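Prakico tracker
Component: grasp planner / sim
Reported by: Tormod Westerberg
Status: open (was closed, reopened in July)
Priority: high, blocks Vatasau demo branch

Summary: toggle task in sim stalls after contact. Left switch only. Planner reports grasp ok, then controller sits there until timeout.

Steps
1. Load Vatasau panel scene, default seed
2. Run toggle_left with the four-finger hand
3. Approach is fine, pre-grasp is fine
4. Fingers close, state goes to GRASPED, then nothing
5. Timeout after 400 control ticks, task marked FAILED_NO_PROGRESS

Expected: state goes GRASPED > ACTUATE > RELEASE
Got: GRASPED > GRASPED > GRASPED > timeout

Happens every run on the left one. Right toggle passes. Same gains, same approach offset, so not tuning I think.

Log, trimmed:
[planner] target=toggle_left candidate 118 accepted
[ctrl] close cmd sent
[ctrl] contact finger_2 true
[ctrl] contact finger_3 true
[state] PREGRASP > GRASPED
[ctrl] actuate requested, waiting on clearance
[ctrl] waiting on clearance
[ctrl] waiting on clearance
[state] timeout

09:40
First guess was friction on the toggle. Doubled it, halved it. No change. Put it back.

10:15
Tried candidate 126 by hand instead of 118. Different wrist roll, same hang. So its not the candidate.

10:50
"waiting on clearance" comes from the collision monitor, not the controller. Should have read that line properly the first time. Monitor wants every non-grasping finger outside a margin of any object in the panel group before it lets ACTUATE start. Finger 4 comes up just under the right toggle when we pinch the left one. Monitor sees it inside the margin, holds forever. No warning, no error, just holds.

Explains why right toggle passes: when grasping that one finger 4 is a grasping finger so it gets skipped in the check. Finger 1 has nothing next to it that counts.

11:20
Comment from Argate side (they own the monitor): margin is working as designed, asks if we can change the approach so finger 4 stays folded. We can't, not with the current hand preset. All four open together in preshape. Folding one means a new preset and re-running the candidate set. Not this week.

11:35
Shrunk the margin from 6 mm to 2 mm for the panel group only. ACTUATE starts, toggle goes over, RELEASE ok. Ran it again with a new seed, ok too. Don't love it. With 2 mm we are close to the pose noise from the perception node and on the real cell that could mean a finger knocking the neighbor switch. In sim fine.

Also checked the perception output while in there, in case the right toggle pose was off and the distance was bogus. Compared against ground truth from the sim, matches. Screw holes in the plate get picked up as features but they're filtered before the planner sees them. Not related, leaving it.

13:05
Hägglund config has the same margin value copied over. Somebody please check if their panel task runs at all, I bet it hangs the same way.

Workaround (sim only)
- open panel_group.yaml
- set clearance_margin to 0.002
- restart monitor node, a reload is not enough, it caches the value at startup
- run toggle_left again

Do NOT merge this to the hardware branch.

Still to do
- monitor should time out by itself and name the pair thats blocking. Would have saved me the morning
- hand preset with finger 4 folded, separate ticket
- add toggle_left to nightly, only toggle_right is in there now which is how this got trough
- put candidate id in the FAILED_NO_PROGRESS message

Reason for reopening: was closed as "cannot reproduce". Whoever tested it ran toggle_right. Please use toggle_left.

Leaving assigned to me until the timeout fix is in, then over to Argate.

Attachment (1)

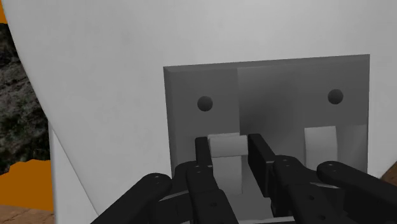 Sim render, pinch on left toggle. Far right finger ends just below the right toggle.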